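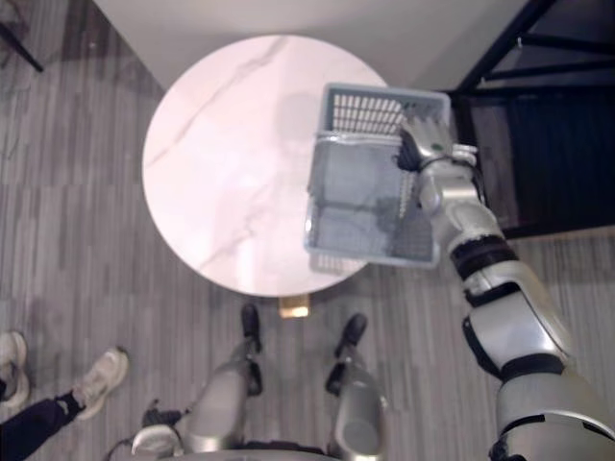

Unit 4: Repeaters and Why We Love Them

Last time we got two handhelds talking across the parking lot. Today we go a lot farther! A repeater listens on one frequency and sends what it hears back out on another, at the same moment, from a much better spot than you are standing in. A five-watt radio in a valley can suddenly reach the next county.

Three terms to learn

Input: the frequency you transmit on.
Output: the frequency you listen to.
Offset: the gap between the two. On the 2 meter band in the US it is usually 600 kHz, up or down.

Worked problem

The Wiseck practice repeater has its output at 145.230 MHz with a minus offset. Your radio has to transmit at 145.230 - 0.600 = 144.630 MHz. Try it again with the Gimville machine, output 145.370, also minus. (You should get 144.770.)

Tones

Many repeaters stay silent unless they hear a low, steady tone under your voice. This is CTCSS, and it keeps stray signals from opening the repeater. If you can hear everybody and no one can hear you, check the tone first, then the offset. I still forget this one myself!

The duplexer

This is my favorite box in the whole station. It lets one antenna send and receive together by using tuned cavities, which pass one frequency and notch out the other. We will sweep one in lab, and the curve on the analyzer is gorgeous.

Before next class

Read chapter 12, up to the part on linking.
Program the Wiseck repeater into your radio by hand, without software.
Work problems 3 and 4 on the back page and bring your scratch work.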